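Shelf restocking cell: pre-run inspection checklist with comments
Reading time: 3 min

We use this checklist before each block of trials in the Fakstead test room. It belongs to our study of the Irnivis placement method, where a mobile robot must learn from repeated attempts how to return a snack canister to a gap on a shelf. I wrote it first for myself, and then the Skaltine group asked for a copy, so I added comments. Please fill it in with pen, at the cell, and not afterwards from memory.
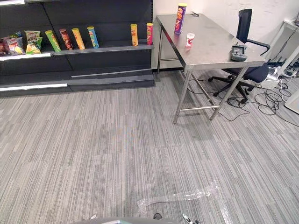

Snack shelf and steel table, from the head camera. 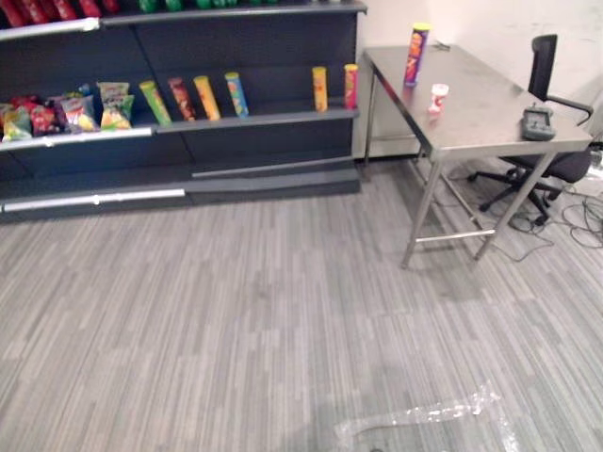
Section A - Floor and driving area

A1. Carpet free of loose plastic, tape and labels in the whole driving area.
[ ] OK [x] Not OK
Comment: Clear plastic wrap on the carpet. Remove before the base is enabled. Thin plastic can go around a wheel axle, and the laser does not see it well. It must be picked up by hand, do not push it aside with the foot.

A2. Cables outside the driving area, or covered.
[ ] OK [x] Not OK
Comment: Black cables lie in loops at the table side. For trials where the robot stays in front of the shelf I accept this. For trials with approach from the table side I do not accept it. Tie them and put them against the wall.

A3. Chair moved away from the table.
[ ] OK [x] Not OK
Comment: It is partly under the table. The five feet of the chair base are low and the map does not include them. Take it out of the cell completely.

Section B - Shelf and products

B1. Shelf unit stands on its floor marks and does not rock.
[x] OK [ ] Not OK
Comment: Press on both ends of the product shelf with the hand.

B2. Gap between canisters is present and wide enough for the open gripper.
[x] OK [ ] Not OK
Comment: Measure with the wooden gauge, not with the eye. A gap which is slightly too narrow makes the neighbor fall, and then we are testing a different thing.

B3. Canisters stand upright before the first trial of the block.
[ ] OK [x] Not OK
Comment: The green one leans. In the method the start state should be the same for each block, so please straighten it. During the block, leave the canisters as the robot left them, except if one has fallen.

B4. Lids pressed down.
[ ] OK [ ] Not OK
Comment: Check each one with the thumb. I cannot judge this from a picture, so it stays open until somebody is at the shelf.

B5. Lower tier empty.
[x] OK [ ] Not OK

Section C - Table

C1. Target canister on the table, toward the back left.
[x] OK [ ] Not OK
Comment: This is the tall one with the yellow lid.

C2. No other objects within reach of the arm.
[ ] OK [x] Not OK
Comment: The small white cup is too near to the target. It is allowed only in the clutter condition, and this block is written as the plain condition. Please correct the cup or correct the form.

C3. Handheld controller placed where the operator can take it without leaning over the table.
[ ] OK [x] Not OK
Comment: It lies on the table top. The operator should hold it from the moment the motors are on.

Section D - Stop functions

D1. Emergency stop tested before the block, motors off confirmed.
D2. Speed limit loaded for the arm and for the base.
D3. Second person present and knows the stop word.
Comment: D1 to D3 are signed at the cell. If one of them is open, the block does not start, also when the time is short.

Notes on the result until now

We have recorded 1,299 placement attempts, and over 1,000 of them are usable. Most of the rejected ones were rejected for reasons which are in Sections A and B, and only a small part for software faults. After we began to use the checklist in November, the placement error was less scattered between blocks. I want to be careful with this - we changed the Ding depth filter in the same month, so I cannot say which change did the work. We will repeat 3 blocks with the old filter to separate them.

Result of this inspection: not released. Repeat A1, A2, A3, B3, B4, C2 and C3, then Section D.

Comments (3)

gripperside
Do you inspect again after a canister falls, or only at the start of a block?

Author
Only B1 to B4, and the fallen trial is marked. The full list would take too long and people would stop doing it with care.

tile_and_caster
We had the same trouble with plastic wrap. Ours stopped a wheel in the middle of a turn. I am adding A1 to our own list, thank you.

We use cookies to remember your settings. Accept | Manage choices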